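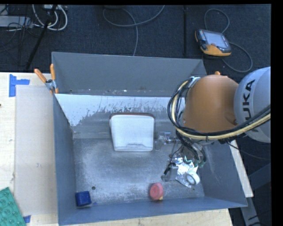

Caught Bronisława Krajewska between two phone calls, August 8, 2023, and she had maybe half an hour. She keeps the weather log for Mokgethi, the little hill town above the reservoir, and has done it for 327 months by her own reckoning. First question was the obvious one. When should people come?

"September," she said. "Always September. Everybody wants July and then they complain about the fog."

The fog is a July thing up there. Comes in before breakfast, sits on the lower streets, gone by lunch on a good day. On a bad day it stays and you hear the church bell and can't see the church. Hotels don't put that in the brochure.

"They write 'mild summer mornings,'" she said. "Mild! You need a sweater. You need shoes that aren't canvas."

So what does September do differently? The wind swings around, mostly. Dry air off the plateau, clear evenings, nights cool enough to shut the window. She gets some five days of rain in the month and it tends to come in short bursts, late afternoon. Then the sky opens back up.

I asked about winter. Long pause.

"Winter is for us," she said. Then she softened a bit. "No, come if you like quiet. But the road to Dustotura closes when it ices, and it can ice for a week. People book two nights and stay nine."

Orhun Dağdelen, who drives the bus on that road, was waiting for her outside and got pulled into the conversation. He doesn't look at the forecast much. He looks at the ridge.

"If I can see the two masts at six in the morning, I go," he said. "If I see one, I go slow. The app said sun last week and I had the wipers on the whole way down."

Krajewska isn't so hard on the forecasts. Her point is that they're made for the valley, and the valley is another climate altogether. Warmer, stickier, hardly any wind. Somebody checks the numbers for down there, packs shorts, and then gets off the bus at the top and stands there.

Has it changed, over all those years? She wouldn't give me a neat answer. Springs feel earlier to her, and the late snow that used to catch the plum blossom dosen't show up as often. But she had a cold May in the book not long ago and she doesn't like people quoting her on trends.

"I write down what happened that day," she said. "Somebody else can draw the line through it."

Best hour of the day for a walk? Both of them said the same thing – just before sunset, upper path, wind at your back going out. Dağdelen added that it's in your face comming home, so take a hat that ties.

Then her phone rang again and that was it. Last bus down is at seven.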